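Subject: Re: Rirkener scene pack, worth it or not?
To: tistley-sim list
Date: Wednesday, March 1, 2023

> Has anyone on here bought the Rirkener kitchen-and-counter pack
> from Orkeck? Their page says it drops into any sim with a two
> finger gripper and randomizes surfaces out of the box. We have
> budget for one pack this quarter and Powell looks safer but costs
> more. Mostly want to know 1) setup pain 2) camera options
> 3) does it fall over on a small GPU. Thanks!

Yes, have had it since September. Quick answers, between meetings, sorry for typos.

1. Setup. Easier than I feared. Two evenings, one of those was me with the wrong Python. The installer wants its own folder, give it one. Config is a single file, comments are decent, units are meters everywhere except the gripper opening, which is mm. Watch that. Wrist view came up first try with the default mount. You get the floor, the walls and both fingers, enough to tell if your arm is pointed anywhere sensible before you start tuning. 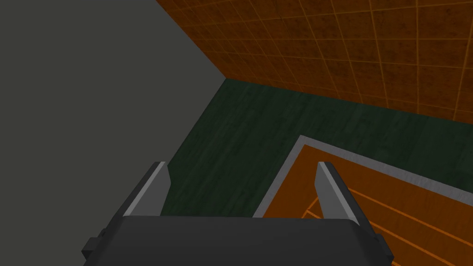 2. Cameras. Wrist and one scene camera on the basic license, the extra ones cost more. Wrist view is the one we train on. Fingers stay in view at the bottom, so you can see where they are against whatever you're reaching for. Textures get swapped per episode if you turn that on. Marble, wood, tile, all kinds of combos, some of them pretty ugly, fine by me. The marble is the one I'd check first, the streaks on the gray gave our edge detector fits until we retrained with more of it. Dark trim next to it helps a lot.
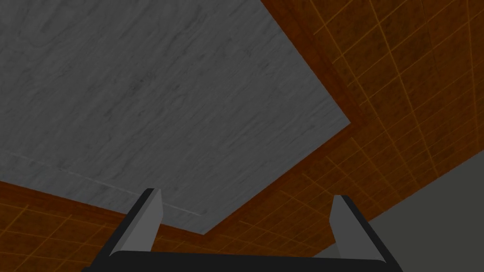
PERFORMANCE / SMALL GPU

3. Ran it on an old 6 GB card for a month. Works, but keep it to 3 environments at a time. Go to more and it doesn't crash, it just slows to nothing and the log says zero about why. On the bigger box we run 46 in parallel overnight and havent lost a night to it yet. Shadows off gets you roughly double the speed. We leave them off.

Lighting is kind of flat in general. If you need glare or reflections look elsewhere, or ask Powell, theirs was nicer in the trial. Their trial also took forever to load and the license server kicked me out twice, so.

The scene camera I have mixed feelings on. Default placement is low and you get a LOT of big surfaces running off into the distance with the gripper perched just left of center. Useful for checking the arm isn't upside down or through a wall. For training, no. I moved ours in the end, the offset is in the same config file, look for view_offset, and restart after, it does not hot reload whatever the manual says.

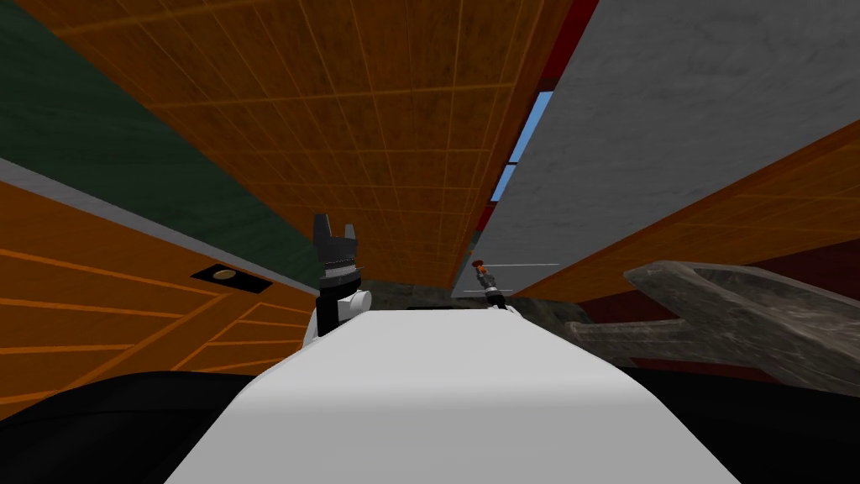 Also the randomizer will happily put stone on things that have no business being stone. Theres a whitelist for materials but it's per object, not per scene, so you end up writing a long list. I can send mine off list if you want it. It's for version 2 of the pack, don't know if they changed the names since.

Support: wrote them 3 times. Two good answers, same day. One never answered (asked about soft contacts, still don't know. if anyone does please post).

So for one pack this quarter I'd take Rirkener, basic license, skip the extra cameras until you know you need them. If your project is all shiny objects then Powell and eat the cost.

What arm are you using btw? The joint limits file that ships with it is only good for the one they demo, ours had to be edited by hand.

--
You are getting this because you are subscribed to tistley-sim.
To leave the list, send a blank message with "unsubscribe" in the subject.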